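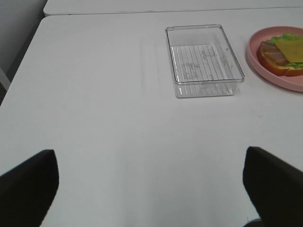
3. Matching Turned Profiles Across Small Batches

3.1 Why replacement work is harder than new work

When a homeowner orders a whole new run of stair rails, the shop has a good deal of freedom. Every newel post, every length of handrail and every bracket comes out of the same week's work, and if the beads all sit a hair lower than the drawing says, no one standing on the stairs will ever be the wiser. Replacement work is another matter altogether. A single newel has to stand next to its older neighbors, often in good side light from a hall window, and the eye is wonderfully quick to catch a cove that is too shallow or a shoulder that has been softened too much. We have a great deal of sympathy for the turners who take on this kind of job, and a fair part of the present study grew out of conversations with them at the Dravley shop, where repairs to older houses make up most of the winter's orders.

Earlier sections dealt with how a profile is recorded in the first place, whether by card template, by contour gauge or by tracing a sawn half. In this section we take the record as given and ask what happens to it between the bench and the finished post. Our feeling going in was that most of the trouble would be found at the lathe. We now think the trouble is spread out more evenly than that, and that a surprising share of it comes in during sanding, which few of the shop manuals we read treat as a shaping step at all.

3.2 Shops and material

Two shops took part. The Dravley shop turns by hand from a story stick, with calipers set at each major diameter before the work begins. The Brovcombe shop uses a copy lathe with a follower that rides along a hardboard pattern, and finishes the small details by hand afterward. Both were supplied with maple blanks from a single lumber order, planed square and left to rest in the heated part of each building until their moisture readings had settled down. We chose maple because it holds a crisp edge and shows its faults plainly (a softer wood would have been kinder to everyone, ourselves included).

The target was a newel pattern we call the Fothergill, after the house it was copied from. It has a long plain taper in the middle, with a vase shape below and a pair of narrow beads above. Each shop made 45 posts to this pattern, working in small batches spread over the month of November, and fitting them in around their regular orders. We felt this mattered. A turner who makes the same post all day long settles into a rhythm that a repair shop seldom gets to enjoy, and we wanted results that would be of use to people whose lathes are set up for something different every morning.

3.3 Measuring

Profiles were measured with the Dromunari gauge described in Section 2, at the same stations along each post, first straight off the tool and then again after sanding. The posts were held between centers for both readings and turned a quarter turn between passes, so that any out-of-round would show up as a spread between passes and could be kept apart from errors in the profile itself. Readings were taken before any sealer or primer went on. We did try measuring a handful of primed posts early on, but the primer pooled a little in the quirks beside the beads, and we decided to leave those readings out.

3.4 What we found

Straight off the tool, the copy lathe held the long taper more evenly from post to post, as one might expect. The hand-turned tapers wandered a bit, though gently, and the wander was spread over such a length that it was very hard to see. At the beads the picture was reversed. The follower tip could not reach the bottom of the narrow quirk between them, so the Brovcombe beads depended on the hand finishing that came later, and on busy days that finishing was done quickly. The Dravley beads were cut with a skew from the start and came out sharper and more alike.

After sanding, the gap between the shops narrowed, but for a rather discouraging reason — both sets of beads had been rounded over. Figure 3 plots bead height before and after sanding for the two shops. The loss was greatest on posts sanded with a folded sheet held in the fingers, and least where the sander had used a thin strip and kept it off the crests.

Figure 3. Bead height at the upper pair of beads, off the tool and after sanding, by shop. Each point is one post; lines join the two readings for the same post.

The vase shape gave little trouble in either shop. Its curves are broad, and small errors in them seem to be forgiven by the eye in much the same way as errors in the taper. We would add one caution, which is that the widest point of the vase crept toward the foot over the course of the hand-turned batches, and went back to where it belonged once the story stick had been marked afresh. Pencil lines on a well-used stick grow wide with going over — a knife line would very likely have held its place better.

3.5 Limits of the comparison

We should be careful about how much weight these results are asked to bear. The two shops differ in their people as well as their machines, and our design can't fully separate the one from the other. We also worked with a single pattern in a single wood. A pattern with deeper coves would put more strain on the follower, and a coarse, open-grained wood such as red oak would probably call for heavier sanding and so for greater losses at the beads. Section 4 takes up the question of whether cutting the beads slightly proud, with an allowance for sanding, brings the finished post closer to its neighbors on the stair.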